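Filed under: Purchasing & Planning / Opinion
December 2023
By Aliki Tsoukalas
Last updated Friday

Budget for the bench before the arm

Most equipment plans for household robotics that cross my desk have the same shape. One line, near the top, is for the arm. It takes up most of the page and nearly all of the discussion. Lower down is a line called "accessories" or "miscellaneous," and everything that decides whether the arm will ever pick up a sock is inside it.

My position is that the order should be reversed. A team that wants a machine to handle laundry, trash and bedding in ordinary rooms should first fund the hand-held grippers, the people who hold them and the rooms they work in. The arm can wait for the second budget cycle. At Herkstead we argued over this for most of October, and the plan we ended up with for the Trindura project puts the arm last.
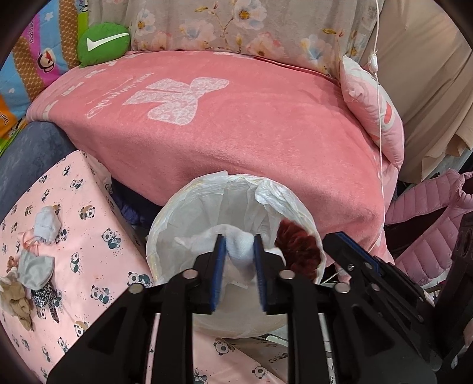 Line items for hand-held work look trivial one by one, and that is the main reason they get underfunded. Finger pads are the clearest case. They are the part that touches the goods, so they should be planned as a consumable with their own reorder point. A piece of white cloth coming out of a lined basket, pinched between two blue foam pads, is an ordinary grasp in this work, and the quality of that grasp depends on the surface of the pad as much as on the mechanism behind it. Our first draft bought grippers and no pads at all. The revised draft has 10 grippers and three full pad sets for each. I would sooner cut a gripper than a pad set.

The second underfunded line is labor. Purchase price is a number a vendor will put in writing, and operator time is not. We set aside 76 paid hours for the first round, including setup and sorting the recordings afterward. Setup deserves its own sub-line. Someone has to put the cloth back, change the liner, clear a path to the seat and check that the devices are charged. If those hours are left out of the plan they still get worked, usually by an engineer at an engineer's rate.

Third is the room. Renting a clean test space is easy to price, and I think it is mostly a waste at this stage. Printed fabric, soft seating and a cable on the floor cost nothing in a room where somebody already lives, and reproducing them in a lab takes a shopping list and a storage closet. I would pay households in Plevamness a fair day rate and skip the lease. That also forces an early decision on insurance and consent forms, both of which belong in the plan and neither of which was in our first draft.
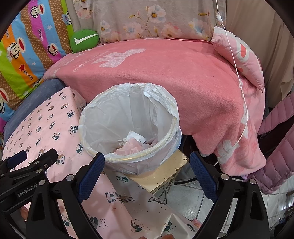 Ho-yin Shih objects that a plan built this way postpones the hard question. If the arm arrives a year late, he wrote in response to my draft, the team will spend that year collecting grasps the arm may not be able to reproduce, and the money saved on hardware will go to doing the work again. He would order one low-cost arm on day one and test every grip on it.

I accept part of this. Finger geometry and opening width have to be settled before the first paid hour, and they should match whatever the future arm will carry. That is a design review, though, and it can be done on paper with the supplier. Masri, our distributor, was willing to quote the end fitting separately from the arm. We have written that fitting into the first cycle, so the same pads can be used on both. The arm itself stays in the second cycle.

There is also the matter of contingency. The usual habit is to apply one rate across the whole plan. I would hold 30 percent against labor and pads, where our estimates are weak, and very little against catalog hardware, where the quote is the price.

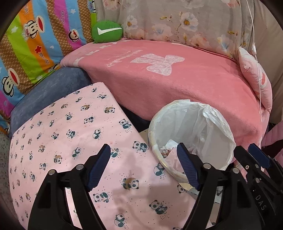

Bin work with two hand-held grippers, the nearer one open at the liner.

Approval forms make all this harder than it needs to be. Ours has a box for capital equipment and a box for services, and hand-held work falls across both, so each reviewer sees half of it and finds it odd. Until the form changes, I attach a single sheet that shows devices, pads, hours and household payments together, with the arm on a separate page behind it. Reviewers still turn to the arm first. They do at least have to pass the pads on the way.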